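Mirnancombe towel folders fill the hall for a second June

MIRNANCOMBE – If you think there is only one way to twist a towel, you should have been at the Kurian Hall. The towel and linen folding day came back to Mirnancombe in June for its second year, and it was packed from the moment the doors opened until well after the tea had run out.

Close to every chair was taken for the morning session, led by Elango Rai, who spent years in hotel housekeeping in Mivbridge before he started teaching. He began with the plain bath fold, moved on to the pocket roll (the one that tucks into itself and stays put in a suitcase), and then got to what most people had come for: the twist.

"Hold both ends, keep it level, and don't rush it," Rai told the room. "A towel wants to unwind. You have to let it find its shape before you double it over."

There were plenty of towels to practice on. The linen service in Mematstead lent 280 of them, all white, and they were stacked along the back wall by size. By lunchtime the stacks had turned into swans, bows, baskets, and a very long braid that two sisters from Mivbridge made together and refused to take apart!

The afternoon belonged to the contest. There were 14 entrants this time, up from nine last year, and each of them had to show a flat fold, a roll and a twist, plus one piece of their own. The judges looked for even edges and a twist that kept the same tightness from one end to the other, which is a good deal harder than it sounds with thick terry cloth.

Balakrishnan Mudaliar of Mirnancombe took first place with a hanging rope fold he has been working on since the winter. He gets the twist in while the towel is held out between two hands, then lets the middle drop and curl around itself. He practiced on beach towels at home, he said, and found the smaller ones almost easy after that.

"My kids think I'm crazy," said Mudaliar. "Every towel in our house is a rope now."

Second place went to a first-time entrant with a beautiful fan fold, and the youngest folder in the room, age eight, got a huge round of applause for a slightly lopsided rabbit.

The twist is well worth trying at home, and a medium-size towel is the best place to start. Lay out a plain cloth in a strong color first, so the white edges are easy to see, and take one end in each hand. 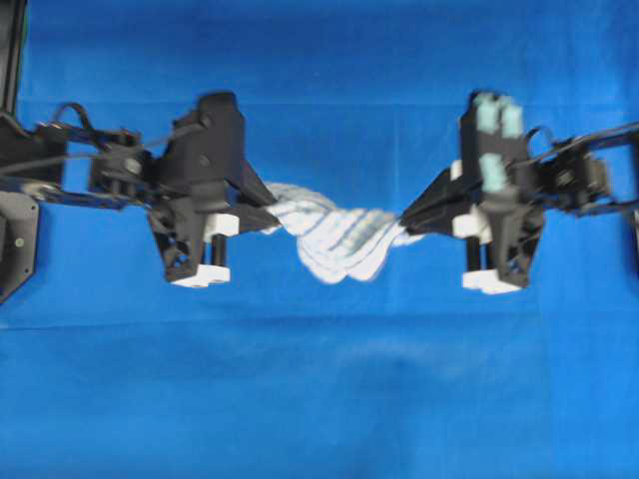 Rai suggests turning both ends at the same speed, in opposite directions, and stopping as soon as the towel starts to pull your hands together. Any more than that and it will kink when you double it. Thin kitchen towels need more turns than bath towels, and brand-new ones can be slippery, so wash them once before you start.

Ticket and tea sales brought in about $300, all of it going toward new folding tables for the hall. The old ones wobble, as anyone who tried to build a swan on them can tell you. Mudaliar has already said he'll be back to defend his title, and Rai hopes to add an evening class on fitted sheets.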